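Day 2 and we were out of Lornden before breakfast, with the hotel coffee in paper cups and the windows fogged up so badly I had to wipe the windshield with a sock. I had planned on the coast road all the way to Waseck, but the signs at the first traffic circle said it was closed for rockfall, so inland we went. More hills, more sheep, a lot more second gear.

The van did not love it. We bought it last July and it has never been happy going uphill with a full water tank, so we pulled over at a farm gate and let most of the water out into the ditch. Much better! I do feel a bit silly for hauling it all the way from home.

We stopped in Ladefoged for lunch because it was the first place with somewhere to park. It is one long street with a church at one end and a gas station at the other, and the bakery in the middle does a cheese and onion pie that I am still thinking about. I had one, then went back in for another and pretended it was for later. Fuel was cheap too, so we filled up and bought a new wiper blade for the passenger side, where the old one had been squeaking since the ferry.

After Ladefoged the road climbs for a good long while and comes out at a pass, and there was still snow lying in the shade up there. We got out to look at the view and lasted maybe a minute – the wind was brutal. The sign says 2000 feet. It felt like a lot more than that with no hat on.

Then down the other side in low gear, through pine woods, with the radio cutting in and out. We missed the turn for Waseck and didn't notice until we reached the reservoir, so that was another half hour gone, but the reservoir was pretty and there were picnic tables, so we made tea and ate the crumbs of the second pie. 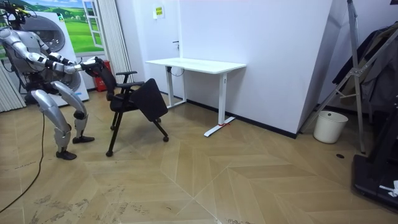
Posted by the driver (and chief map reader) on 3/5/22

We finally rolled into Waseck just before dark. The campsite is down by the river, a bit muddy near the gate but nice and quiet, and the showers are hot if you get there before the dinner rush. Pitch 11, if anyone is heading that way – it's flat and it gets the morning sun.

Tomorrow we're trying for Cirkard, by the valley road this time, and I want to find a laundromat before we get there. The sock is not coming back from the windshield job.

Share this post
4 comments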